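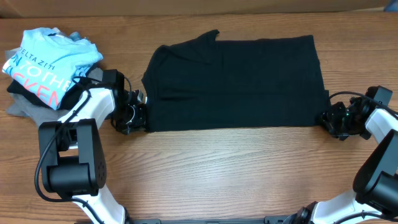 Jellness Review of Books
Frequently Asked Questions for Authors and Publishers

The following answers apply to all books sent to the Jellness Review of Books for possible review. They replace the guidance issued in January. Please read them in full before writing to the office.

Last updated Sunday, April 27, 2025

About the Review

What kinds of books does the Review cover?

The Review covers poetry, short fiction, novellas, literary translation, and works that fall between these forms. Verse novels, prose poems, and illustrated sequences are all eligible. We do not cover textbooks, cookbooks, business titles, or books for readers under 12.

Does the Review consider self-published books?

Yes. Self-published and small press books are read on the same terms as all others. A finished, proofread copy is required. Drafts and work in progress cannot be considered.

How many books are reviewed each year?

The Review received 2,983 titles last year and published notices of 601. The length of the list varies with the number of reviewers available, and a book may be declined for reasons unrelated to its quality.

Sending a Book

How should a book be submitted?

Digital copies should be uploaded through the Tremex form on our submissions page. PDF and EPUB files are accepted. For poetry, a PDF is strongly preferred, as line breaks and spacing are often lost in other formats. Please do not send files as email attachments.

Printed copies may be mailed to the Reviews Desk at our Clarko office. One copy is enough. Include a sheet with the title, author, publisher, publication date, page count, ISBN if there is one, and a contact email address.

When should a book be sent?

Books should reach us at least three months before publication. We will also consider books up to one year after they appear. Older titles are eligible only if they are being reissued or appearing in English for the first time.

Is there a fee?

No. The Review does not charge for reading, reviewing, or listing a book, and it does not offer a paid or expedited review. Anyone who receives a request for payment in the Review's name should forward it to the office without replying.

Can printed copies be returned?

Printed copies are not returned. Those that are not assigned to a reviewer are given to the Sandhu Reading Room, where the public may consult them. Authors who do not wish a copy to be passed on should submit a digital file instead.

May I submit more than one book?

An author may have one book under consideration at a time. Publishers may submit up to six titles per season – please use a separate form for each.

Selection and Assignment

Who decides which books are reviewed?

The reviews editor, Dwight Grewal, makes the final selection with the advice of the poetry and fiction readers. Each book is opened by at least one reader before a decision is made.

How long does a decision take?

Most decisions are made within ten weeks. The submitting party will receive an email if the book has been assigned. If no message has arrived after 14 weeks, the book should be considered declined. We regret that individual comments cannot be given.

May I request or suggest a particular reviewer?

No. Reviewers are assigned by the editor and are asked to disclose any personal or professional connection to the author, the translator, or the press. A reviewer who has blurbed, edited, or published the author's work will not be assigned.

Will I know who is reviewing my book?

The reviewer's name appears with the published review. It is not released beforehand. Authors are asked not to contact reviewers while a review is in progress.

The Published Review

How long are the reviews?

Short notices run to 284 words or fewer. Full reviews have no fixed length, although most are between 900 and 1,500 words. The editor decides which form is suitable for each book.

Is a favorable review guaranteed?

It is not. Reviewers are expected to describe the book fairly, to quote from it accurately, and to give reasons for their judgments. They are free to reach whatever opinion the reading supports.

May a review be withdrawn before publication?

A book may be withdrawn at any time until it has been assigned. After that point the review will proceed. Authors are not shown the text in advance.

What if a review contains an error?

Errors of fact – a misspelled name, a wrong date, a misquoted line – will be corrected promptly. Please write to the office with the title of the book, the sentence in question, and the correct information. The online text will be amended and a dated note added at the foot of the page. Disagreement with a reviewer's opinion is not treated as an error. The Review does not publish replies from authors to reviews of their own books.

May I quote from the review?

Yes. Up to 50 words may be used on covers, websites, and publicity material without permission, provided that the quotation is credited to the Review and the reviewer, and that any omission is marked. Longer extracts require written consent.

Writing for the Review

How can I become a reviewer?

Applicants should send a brief letter and two samples of critical writing, published or unpublished. At least one should concern a book issued in the past three years. Applications are read twice a year, and reviewers are paid a flat fee on publication.

Contact

How can I reach the office?

Please use the contact form and choose "Reviews Desk" from the list of subjects. Telephone calls are taken at extension 518 on weekday mornings. The office cannot confirm receipt of individual packages by telephone.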